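Toy sorter / playroom assistant wanted, Drarkstead

Part time, 2 afternoons a week to begin with, more in December when it goes mad. Start as soon as you can. Posted 24 Feb 2020.

We are Vimura, a toy library. Families borrow, families bring back, and in between somebody has to check it all, clean it, match it up and get it on the shelf again. That somebody left to have a baby (congratulations Jama!) and we are behind. Returns are stacked up to the window sill in the back room and the puzzle shelf is frankly a disgrace.

What you'd be doing, mostly:

Checking returned sets against the card in the lid
Washing and drying, wiping down the wooden things that can't be soaked
Chasing missing pieces (politely, by phone)
Small repairs, glue and sandpaper level, nothing clever
Putting out the play tables before the Tuesday-type sessions, whichever days those end up on this term
Answering the door
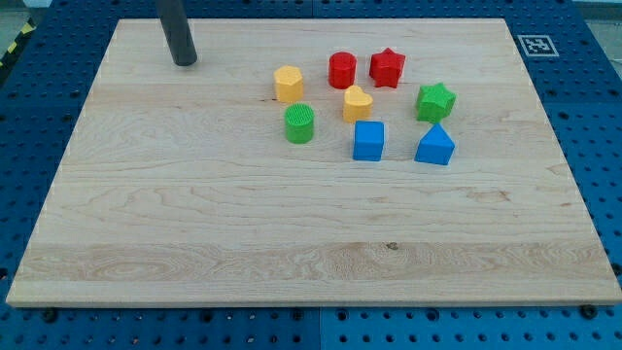 Shape sorters are the biggest part of the job by far. We have 69 sets on the books and every one comes back with something missing or something extra from a different set. You tip the blocks out on a board, look them over for chips and sticky bits, then find the right tub. Sounds easy, and it is until you've got two makes in much the same colours. A red star goes with its own lid and no other, same for the yellow heart, and the green cylinder with the ribbed top is not to be swopped for a smooth one just because it fits the hole. Parents do notice. So do two year olds, loudly.

You don't need qualifications. You do need decent eyesight for colour, patience, and not to mind being on your feet. Lifting now and then, the big crates are heavy but there's a trolley. Being nice to tired people at the door matters more to us than any certificate. Experience with small children useful but not essential, you won't be left in charge of any. Usual background check, we pay for it.

Pay is 180 a week, paid monthly. Five weeks paid holiday pro rata, and tea. Free borrowing for your own kids, nieces, grandchildren etc, up to 5 toys at a time.

We're upstairs in the old Witkowska building, side entrance, buzzer sticks so press it hard. There is a lift but it's slow. Bus stops outside, bikes can come in the hallway.

To apply, send a short note saying who you are and which afternoons you can't do. No CV needed unless you've already got one. Put it through the door or hand it in at the desk, marked for Ivar Grønli. He'll ring you back for a chat and a go at sorting a tub or two, allow an hour. Wear something you dont mind getting glue on.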